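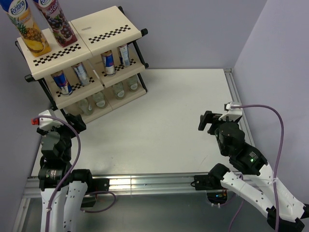 Bench work at Ladura: arms on the front rail, stocked shelf behind.

About Ladura

Ladura writes working rules for small robot arms that handle packaged goods, and trains the people who run them. Our clients are mostly grocery wholesalers, vending operators and TAFE colleges. We don't build arms or sell them.

Liviu Surdu started the business after leaving a drinks warehouse where every shift had its own idea of how a robot cell should be left at the end of the day. His notes became the Prirnik, our bench handbook, which now runs to 70 pages. Clients get the whole thing, including the parts that don't apply to them yet.

The handbook sits underneath the law and the relevant safety standards. It doesn't replace either. It covers the ordinary matters in between: who may clear a fault, how cables are run, what gets written in the log and when an arm is taken out of service.

Goods and packaging

We work with everyday packaging – juice cartons, drink cans, glass and plastic bottles. Each kind has its own page in the Prirnik, with a starting grip force, an approach speed and the damage to look for afterwards. Glass is always trialled at reduced speed first. A carton with a crushed corner is taken off the bench and doesn't go back on.

Labels matter as well. If a site reads codes from its bottles, the operator records which way the label faced when a read failed.
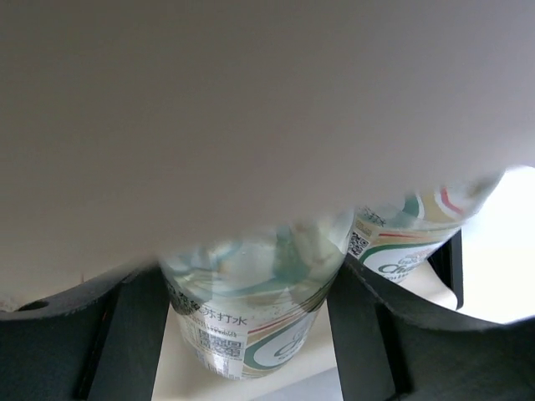
Can we use your rules with arms we already own?

Most clients do. We ask for the maker's manual and your current risk assessment, then go through the handbook with you and mark what has to change. Where the maker's limits are stricter than ours, the maker's limits apply.

Training and site visits

Courses run in our rooms at Olteanu, with 2 trainees to a bench. Morning sessions start at 8.30 am. Trainees learn the stop procedure before anything else and repeat it at the start of every session. Enclosed shoes are required, and long hair and lanyards need to be secured.

Site visits can be booked any time of year except February, when we revise the handbook. Our longest-running program is Cater, for kitchens and canteens. It ends with an assessed run of 2000 picks, and every stoppage has to be logged with a cause. "Unknown" is an acceptable cause. A blank line isn't.
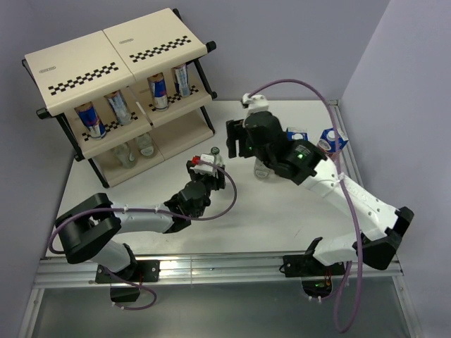
Words: Zineb Lahlou, Bench Standards, Ladura

I look after the section on shared benches, where more than one arm can reach the same goods. Our rule is that each arm has a written home position, and the area between them is treated as shared at all times, even when one arm is idle. Hands stay off the table until both are stopped.

Cables come next. They need enough slack for full reach, they're tied to the arm at fixed points, and any loop hanging past the table edge is checked for snagging before the first run. Operators may re-tie a cable themselves. Anything involving a connector goes to the bench lead.

Corrections to the Prirnik can be sent to me through the office. Please include the page number.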